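A **locker** is a narrow metal cupboard with a lock on it, usually found in a row with plenty of others just like it. I've looked after the ones at Brendmont for 19 years, so when Nesma El Fassi asked me to write the entry for our handbook wiki I said yes before she'd finished asking!

## Construction

Most office lockers are folded sheet steel, painted grey (always grey, don't ask me why). The doors sit nearly flush, with just a thin seam between them, and the slots punched in the front are there to let air through. Those slanted slots are called louvers, and they're lovely dust traps. Ours are 190 cm tall and came from Estard, although Mounir Kamel swears the older bank is a Tahiri.

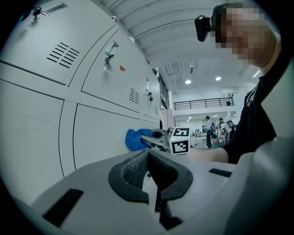 *Grey metal lockers with keys in the locks and a blue cloth against the doors.*

## Cleaning

Wiping down is the bulk of the work. I use a soft cloth, warm water and a drop of washing-up liquid, and I go from the top down so the drips land on bits I haven't done yet. For the louvers I fold the cloth over a butter knife and run it along each slot – slow going, but oddly pleasant with the radio on. Please keep scouring pads away from the paint. I've still got a dull patch from 15 years back to show for mine.

## Locks and keys

The usual type is a small cam lock: turn the key and a little metal tongue swings behind the edge of the door. A stiff one generally wants a puff of graphite, not oil, which goes gummy. Spare keys are with Atieno Biwott, and she'll want the locker number as well as your name.

*See also:* filing cabinets, coat hooks, lost property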